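Korkura Kitchen Simulation: Set-up and Operation Guide
Section 7. Fault 166: Arm stopped near contact

7.1 Scope

This section covers the recovery procedure for Fault 166 in the Korkura kitchen. The fault is raised when the simulated arm stops with its gripper closer to a registered object than the clearance set for the task. It is the fault most often reported by new users, and most reports concern work at the counter.

Fault 166 should not be confused with Fault 61 (lost connection to the motion planner). Both leave the arm still and both show an amber bar in the operator window. The fault number is printed at the left of the bar and must be read before any key is pressed. The procedure for Fault 61 is in Section 8.

7.2 What happens when the fault is raised

The planner halts all joints at once and holds the last commanded position. Physics continues to run for the other objects in the kitchen. An item that was already sliding or tipping when the arm stopped will therefore go on moving until it comes to rest. Recording also continues unless the "Pause on fault" box was ticked during set-up.

The arm will not accept a new task until the fault has been acknowledged. Closing and reopening the operator window does not clear it.

CAUTION: Do not use the Reset Kitchen command as a first response. It returns every object to its starting place and deletes the contact record for the run. Without that record the support desk cannot tell a true near contact from a badly registered object.
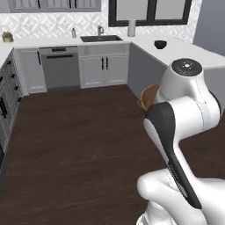 7.3 Before you begin

Check that the session is running in simulation only. The operator window shows SIM in the top corner when this is so. If it shows LINKED, a real arm may be following the same commands. Press the emergency stop on the real arm, follow the site procedure for making it safe, and do not continue with this section until the link has been closed.

You will need:
– operator rights for the session (viewer rights are not enough);
– the name of the task that was running;
– at least 600 MB of free disk space for the fault bundle.

7.4 Recovery procedure

1. Press Hold. The amber bar remains, and the word HELD appears beside it.

2. Wait until the object list shows all items as "at rest". If an item is still marked "moving" after a minute, note its name and go on to step 3.

3. Select Save Fault Bundle. Keep the file name offered by the system. Do not close the operator window while the bundle is being written.

4. Open the Clearance panel. The object nearest to the gripper is listed first, with its distance. Note both.

5. Turn the view until you can see the space between the gripper and the listed object. Two views at right angles are needed. A gap that looks generous from the front may be very small when seen from the side.

6. Choose a retreat direction. For items standing on the counter, the usual choice is straight up. Before choosing it, look at what is above the gripper – wall cabinets and their handles are registered objects and will raise a second fault if the wrist meets them.

7. Set the retreat speed to Low and the retreat distance to the smallest step. Press Retreat once and release it.

8. Read the Clearance panel again. If the distance to the first object has grown, repeat step 7 until the panel turns green. If the distance has become smaller, stop and go to 7.5.

9. Press Acknowledge. The amber bar clears.

10. Send the arm to its home position at Low speed. Do not resume the interrupted task from the point at which it stopped. Start it again from the beginning.

NOTE: The step size cannot be changed while the Retreat key is held down. Releasing the key and pressing it again quickly is treated as a single long press in versions before 9.86 (shown as build 986 in the About panel).

7.5 If the arm cannot be moved clear

Several objects close together may leave the arm with no safe straight retreat. Wire racks need particular care. In the standard kitchen the planner treats a rack as a solid block, whereas the physics engine treats it as an open grid. The two can disagree about whether the gripper is touching it.

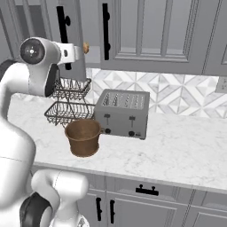
Skotska Simulation Support, Tindier Robotics Department

1. In the object list, open the entry for the object named in step 4 and compare its planner outline with its physics outline. Both are drawn in the view when the entry is open.

2. If the outlines differ by more than the clearance set for the task, mark the object as "suspect". This does not remove it from the kitchen.

3. Try one retreat step away from the suspect object, to the side and not upwards. Watch any neighbouring items on the counter, including appliances, whose levers and knobs are registered separately from the body.

4. If the panel is still amber, press Abandon Run. The arm is returned home without passing through the space between, and the run is marked as failed in the log.

CAUTION: Abandon Run is available in simulation only. There is no equal command for a real arm, and operators should not come to depend on it in training.

7.6 Repeated faults

Where Fault 166 is raised three times on the same task, stop work on that task. Do not reduce the clearance in order to make the fault go away. A smaller value may be set only by the task owner, and must be entered in the Kanagaratnam log with the previous value beside it.

Send the support desk the fault bundles from all three runs, together with the build number, the task name and the distances noted at step 4. Bundles should be sent unopened – opening one in the viewer alters its time stamps. Runs recorded under a suspect object should be kept apart from accepted runs until the desk has replied.

Section 8 follows: Fault 61, lost connection to the motion planner.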